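Skernham: Design and Testing of a Turn-Based Role-Playing Game

Final project report, Games Development pathway

1. Introduction

This report sets out the design, construction and testing of Skernham, a single-player, turn-based role-playing game for desktop computers. The player takes the part of a toll collector in a river town whose bridges have begun to close one by one. Progress is made by bargaining with the town's guilds, and combat is possible but costly. The project was carried out over two terms by a group of students in the department, using the Stemico engine under its free teaching licence.

2. Aims

The main aim was to find out whether a trading system could carry the interest of a role-playing game in place of fighting. A second aim was to keep the rules simple enough for a new player to begin without a tutorial. The group also wished to produce a complete game with a beginning and an end, as earlier projects on the pathway had often stopped at a single level.

3. Design

The town is divided into 10 districts, each controlled by one guild. Every guild holds an opinion of the player, which rises when debts are paid and falls when they are passed on to a rival. Opinion affects prices, the routes that are open at night and the endings available. The largest district, Rirkwood, contains the timber yards and was built first, so that the other maps could be measured against it.

Dialogue was written in short blocks of no more than 60 words. This limit was set after early readers skipped the longer speeches and then missed the terms of a bargain. The final script contains more than 200 blocks - a larger number than planned, and the chief cause of delay in the second term.

Fighting uses the same screen as trading. Each side lays down goods, favours or weapons in turn, and a fight begins only when a weapon is placed. The group considered a separate combat screen, but the work needed for a second set of menus could not be justified.

4. Testing

Testing took place in June in the department's computer room. Players were drawn from other courses and were asked to play from the opening until they reached the first closed bridge. They were given no help beyond the printed list of keys. Notes were taken on where each player paused, and a short questionnaire was completed afterwards.

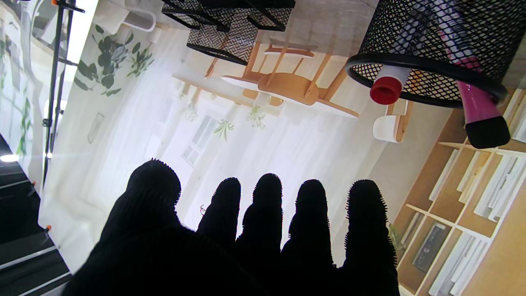 Most players understood the trading screen by their second bargain. The opinion system was less clear. Several believed that a guild's anger would fade with time, and kept waiting at the inn for prices to fall. A line of dialogue was added to the innkeeper to correct this, and the waiting stopped in the later sessions.

The Rirkwood map was well liked, although the path behind the saw pits was hard to find. The entrance has been widened and a lantern placed beside it.

5. Known faults

Saved games made during a bargain sometimes load with the goods of the two sides exchanged. The Selvanayagam pathfinding module, which controls the movement of townspeople, also slows down when many of them cross a bridge together. Crowds have been reduced in the busiest streets for the present.

6. Further work

The group recommends that the saving fault be repaired before any new districts are added. A text size option should follow, as requested in the questionnaires. The source files and the full script have been lodged with the department.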